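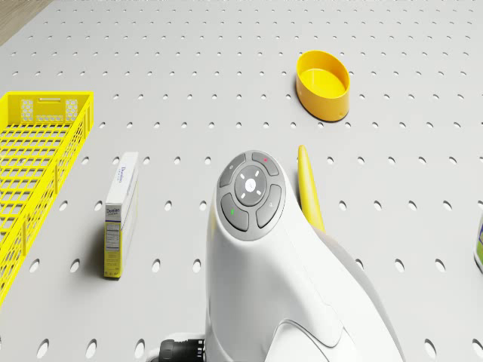

Ticket: dishwasher stops mid-cycle, error 6, Maveck benchtop model
Opened by: Nhyira Dankwa
Status: Closed

Hi team, me again (sorry!). I'm the one who wrote in back in May about the door seal, and that's been great, no complaints there. New problem though. The dishwasher fills, hums away for a few minutes, then stops dead and flashes a 6 at me. Three beeps, pause, three beeps. If I switch it off at the wall and start over it does exactly the same thing.

What I've tried so far, so you don't have to ask:

Cleaned the filter. It was pretty grotty, I'll admit, and there was a bit of lemon rind wedged underneath. No change.

Took both spray arms off and poked the holes out with a toothpick. No change, but the glasses should be happier once it's going again.

Checked the tap under the sink was fully open. It was.

Ran the rinse-only program. This one got all the way through! So now I'm confused, because I'd decided it was the pump.

The manual just says "6: contact service", so here I am contacting service.

Nhyira

Reply from Kwabena Gbeho, Sowah Appliance Support

Hi Nhyira, thanks for the detail, it saves us both a lot of back and forth. On your model a 6 means the water hasn't reached temperature in the time allowed. Rinse-only is a cold program, so it never asks the heater for anything. Could you try the 50 degree eco wash with nothing in it and tell me whether it stops at the same point? Also, is it plugged straight into the wall?

Nhyira

Okay, eco wash done. Stopped with the 6 again, maybe a little later than it does on the normal one, though I was hanging out washing and didn't time it properly.

And umm, no, it's not straight into the wall. It's on a Kerkudov power board with the kettle and the toaster. We moved the kitchen bench over to the other side when the painter came and the cord wouldn't reach any more. Is that bad? The board feels a bit warm at one end now that I've gone and put my hand on it.

Kwabena Gbeho

Please switch it off at the wall and stop using that board altogether. The heater in your machine draws up to 2000 watts, and it needs an outlet to itself. A warm board may have a poor connection inside, so I'd bin it. Could you move the dishwasher within reach of a wall outlet, then run the eco wash again?

Nhyira

Board's in the bin. I've swapped the dishwasher with the microwave, which took a fair bit of swearing and one very wet tea towel (there's more water left in the hose than you'd think). Straight into the wall now.

First go: no 6! But it leaked at the tap end, a little puddle in the cupboard. I hadn't done the hose up square. Undid it, found the rubber washer sitting crooked, put it back flat and tightened it by hand. Second go was dry, and it went right to the end. Plates came out hot. I've since done 5 full loads and not a beep.

Happy for you to close this one. Only other thing, do you still sell the Flallonden cutlery basket? The handle's come off mine and the website says out of stock.

Kwabena Gbeho

Great news. Closing this today, 2023-07-04, but just reply here if the 6 comes back and it'll reopen under the same ticket. The basket is on back order and I've put your email on the notify list.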